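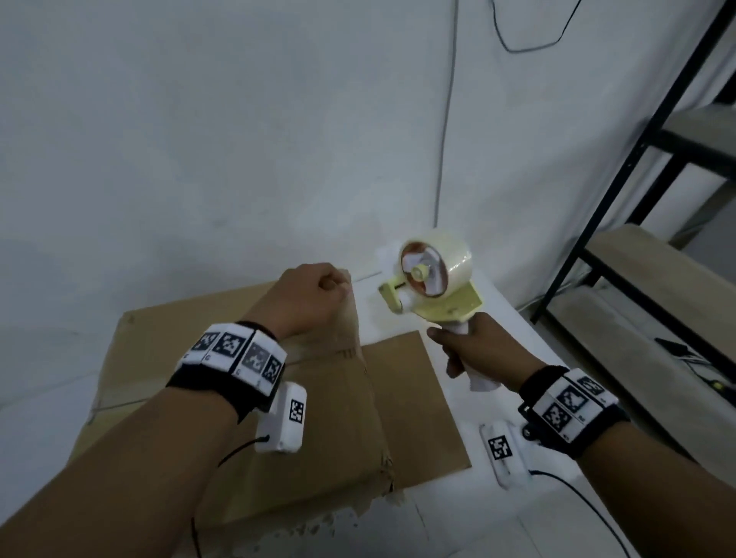

Chapter 6
Covering the Courts

Almost every reporter ends up in a courtroom sooner or later, and most of them remember the first time very clearly. You sit on a hard bench, a clerk reads out a case number, lawyers stand up and start talking in shorthand, and four minutes later everybody leaves. Something important has just happened. Your job is to say what it was!

This chapter is about how to do that. Court reporting has a reputation for being dry, and I hope to talk you out of that idea in the next 40 pages. There is no other beat where people tell their stories under oath, in public, with somebody on the other side paid to ask hard questions.

We will follow one case from start to finish. The Harine Courier, a small daily paper, covered a fraud trial involving a talent agency called Vutach, which had collected fees from 98 would-be actors for auditions that never took place. The case began with a short filing in October and grew into a transcript of 1097 pages. The Courier ran nearly 200 stories on it, some of them only a paragraph long, and a few of them needed corrections. We will look at those closely, too.

Words you need first

Arrest, charge and conviction are three separate events, and mixing them up is the most damaging mistake in this line of work. A person who has been arrested may never be charged. A person who has been charged has been accused by the state and has not been found guilty of anything. "Alleged" helps, but it can't rescue a careless sentence. Compare these two:

The agency's owner was arrested for cheating clients.
The agency's owner was arrested on suspicion of fraud.

The first tells readers that the cheating happened. The second tells them what the police suspect. It's a small change – four words, really – and it matters enormously to the person being written about.

Arraignment is the hearing where a defendant hears the charges and usually enters a plea. Bail is money or a promise that lets a defendant stay out of jail before trial. Custody means being held, and it says nothing about guilt.

Before you read on

Find the public calendar for the courthouse nearest you and pick a morning hearing, preferably one you know nothing about. Go and listen, then write 200 words the same day. Keep that draft. You will rewrite it after section 6.3, once we have worked through the Courier's early coverage of Vutach.

6.1 Reading a charging document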